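Review: Prolley 3, a policy-learning toolkit for two-armed humanoids
by Guðlaug Riis

Prolley trains one policy for walking, reaching and grasping from teleoperated demonstrations. Its selling point is relabeling: a failed attempt is cut at the last usable state and kept as training data for the shorter task. Chong, the previous toolkit at our Ziltau lab, throws such attempts away.

I tested both on a drawer-and-tabletop problem. The furniture is a white desk and a small drawer unit with a single black knob, which leaves very little contrast for the vision encoder.
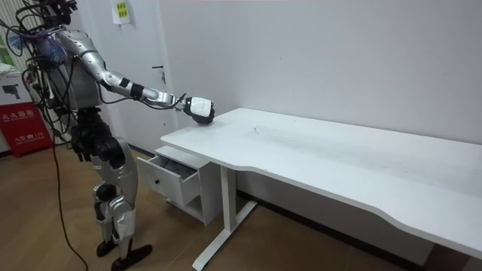
Likasside asked in the preprint thread whether relabeling simply inflates the dataset, and whether Chong would catch up given the same number of frames. I ran that comparison. Both toolkits got 3000 segments and the same encoder. Chong improved, but still lagged on any subtask that begins with the drawer partly open. Complete demonstrations pass through that state quickly, so it is thinly sampled; the relabeled failures stop there often.

Installation took 4 hours, most of it spent on the calibration package. The documentation assumes a fixed base and says little about drift in the hips and ankles. Training fits on 8 GPUs with the default batch size. Halving the batch made the gripper close early - a known issue, according to the changelog.

Grasping is the stronger half. An apple is a fair probe here: rigid, smooth, and easily pushed away by a badly timed close. Wrist approach angles were more consistent than under Chong, and the force limit can be set per finger group.
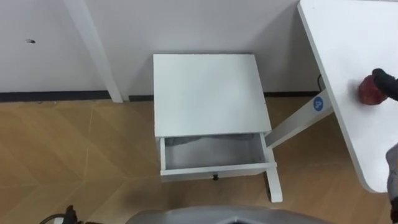 One early user wrote to me that the force limits reset after every checkpoint reload, and that the log gives no warning. I can confirm the reset on version 3. Setting the limits in the launch file avoids it.

Weak points: the segment editor is slow, and the cut threshold has to be tuned by hand for each task. Labs with mostly clean demonstrations will gain little from switching. For those sitting on a large store of failed attempts, Prolley is worth the calibration work.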